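Filed under: Notebook / Film repair and scanning

February, second half. Trosik, reel 3

Started before eight. Carried on with the Trosik feature where we left it, at the head of reel 3. The print came from Trondell with the other three reels in the same shipping case. Cans are in fair shape, light rust on the lid of reel 2, wiped down and bagged. No strong vinegar smell from any of them. I put test strips in all the cans anyway and wrote the start time on the lids. Read them tomorrow, not before.

Shrinkage measured at the head, the middle and the tail of reel 3. All within what the scanner gate will take, but the tail is worse than the head, so I want the slow transport setting for the whole reel. Changing speed partway through gave us a visible step in the last job and I don't want to fix that in grading again.

Splices. Old cement splices are mostly holding. Bent each one gently over a finger and looked at the edges under the lamp. Two lifted at the corner. Scraped and remade both. The tape splices are another matter. Somebody used office tape on at least part of this reel and the adhesive has crept out past the edges and stuck to the next wrap. I unwound by hand through that part with the motor off. Emulsion stayed on. Cleaned the residue with the usual solvent on a lint-free pad, base side first, then emulsion side with much less pressure. Let it sit in the hood until the edges stopped grabbing the glove. 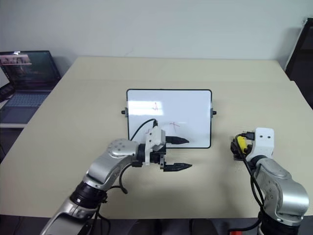
The small whiteboard, with red marker on it.

Missing section. The Wouters print report lists a cut after the station scene but gives no length. I compared our reel against the picture-only reference copy, matching on the last frame where the conductor's hand is still on the door and the first frame of the platform shot from behind. The gap is 329 frames. I ran the count twice with the same result. At the sound speed on the leader that is a bit short of fourteen seconds, and it takes out one full line of dialog and the start of another. The line is in the script, so we know what it should be, but we have no sound for it on this print.

Options as I see them:

- Take picture from the reference copy and look for sound on the export version. Trondell thinks they still have a magnetic track for it. They are checking their shelf list.
- Take picture from the reference copy and run the section silent with a title card in the extras.
- Leave the cut as it is and note it in the report.

I would go for the first if the track exists. The second is honest but it will feel odd in a screening. Not for us to decide alone in any case. The contract says any material from a second source has to be approved in writing, and the rights on the export version may sit with a different party. I've asked for that to be cleared up before anyone spends a day lining up sound.

Scanner. Cleaned the gate and rollers, ran the gray wedge, saved the result under the reel name. Blue channel was low again on the first pass. Let the lamp warm up longer and repeated, and it came back to normal. Henk Coppens had the same thing with the trailer reels. Suggest we write a longer warm-up into the checklist and stop treating it as a fault each time.

Lakano is still dropping the edge code on splices. It reads up to the splice, loses the count, and picks up again one perforation off. I have been correcting by hand in the log. It is tedious but it works, and the corrected log loads fine afterward. Please do not update Lakano in the middle of this job. After reel 4 is fine.

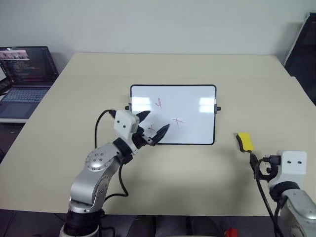

Photo: Henk Coppens

First scan pass of reel 3 done before the end of the day. Watched it through at speed with sound off, then once more from the station scene onward at half speed. Notes:

Steady for the most part. Some side weave through the dining car, which looks like it was in the camera original, as the titles over it are weaving by a different amount. Leave for now.

Green scratch on the right side, comes and goes, emulsion damage. Too deep for the wet gate to hide all of it. Mark for digital repair.

The remade splices went through clean. No jump at either.

Density flicker in the night exteriors. Could be print, could be our lamp. Rescan a short piece tomorrow from a cold start and again after the long warm-up and compare. If the flicker moves, it's us.

Optical track looks decent. Some dirt in the clear area, one punched changeover mark that somebody has drawn around with a wax pencil. I left the pencil on. It comes off easily enough but I would like Trondell to see it first, since the report should mention it either way.

Stock: low on pads and on clear leader. Enough leader for reel 4 if we are careful with the tails. Ordered both.

For tomorrow: read the test strips, flicker test, second pass on reel 3 for the sound. Then unwind reel 4 by hand at least as far as the first tape splice before putting it near a motor. If Trondell calls about the magnetic track, ask whether it is full coat or stripe, and whether it has ever been baked or copied. Write the answer here, in the book, so it doesn't end up in somebody's mail.

Recent entries
Trosik, reel 2: perforation repairs
Trosik, reels 1 and 2: intake and can condition
Trailer reels: blue channel and lamp warm-up
Wouters print report, notes on reading it
Edge code errors in Lakano, list so far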